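Norkari anti-fatigue mat, three months in

I stand up for most of my working day. I fix and rebuild people's old computers from a unit behind the Kinsella building, and the floor in there is painted concrete, the sort that gets into your knees by lunchtime and your back by four. Last winter I'd got to the point of driving home with my shoes off (don't do this). So when my sister gave me a voucher I did the least glamorous thing possible with it and bought a mat.

The one I went for is the Norkari, the long one in charcoal. I'd nearly bought the Pledura because it's cheaper and it comes in green, but the Pledura I tried in the shop felt like standing on a cold pizza. The Norkari is much firmer than you'd expect. First impression was a bit of a letdown if I'm truthful, I wanted clouds and I got something closer to a gym floor.

It came rolled up very tight, with a smell. Oh, the smell! New tyres and vinegar. I left it out in the yard overnight, which helped, and then it took another 3 days before the corners gave up trying to curl. I put paint tins on them. The leaflet says to leave it flat in a warm room and I don't have one of those, so you may do better than me.

By the end of the second week I'd stopped noticing it, and I mean that as praise. I used to shift from foot to foot all afternoon and I'd catch myself leaning on the bench with one elbow, and that has more or less gone. My knees are better. My back is a bit better, though I've also raised the bench by a couple of bricks so I can't give the mat all the credit. Shoes matter too – in my old flat trainers it's lovely, in work boots I can hardly tell it's there.

The thing I wasn't expecting to care about is how it behaves when you drop stuff. Small screws don't bounce! On concrete a screw goes off under the shelving and you never meet again. On this it just sort of lands and stays put, and the surface is a fine ripple, so they're easy enough to pick out with a magnet. I also dropped a full mug of tea on it and the mug survived, although the tea went everywhere.
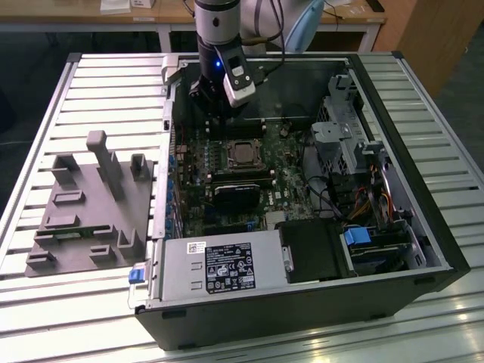
Enda Egan reckons I should have gone for two short ones instead of one long one, because a long mat always wears out in the same spot and then you're throwing away a good half. His went shiny in the middle inside a year and he ended up cutting it in two with a bread knife and swapping the ends round. It's a fair point, and I wish I'd heard it before I ordered. Mine isn't shiny yet but there is a faint dip where I stand to do the fiddly work, and it doesn't quite come back by morning the way it did in the first month.

Cleaning is a mixed bag. Dust and crumbs sweep off nicely, but that fine ripple holds on to anything sticky, and thermal paste is a nightmare. I've had a go with washing-up liquid and a nail brush and there's still a grey thumbprint near the left end that I think is there for life. Don't use the orange degreaser, it took the colour off one corner.

The edges slope down so you don't trip, in theory. I've caught a toe maybe twice. My chair on wheels will not go over it at all, though, it just stops dead and tips you forward, so if you sit and stand through the day you'll be dragging the mat about. It's heavier than it looks. I'd like a handle or a hole to hang it up by, as the old Plokimeck one at my last job had. That was a horrible mat otherwise, but it hung on a nail and it dried quickly.

Price: I paid 60 with the voucher taken off, and delivery was free. At full whack I'd have thought harder. There's a thicker version as well, but I'd worry about wobbling on it when I'm carrying something.

Would I buy it again? Yes, in two short pieces, and I'd order it in May when I can leave the door open until the smell's gone. If your floor is wood or carpet I'm not sure you need one. If it's concrete, get something down, even a cheap one.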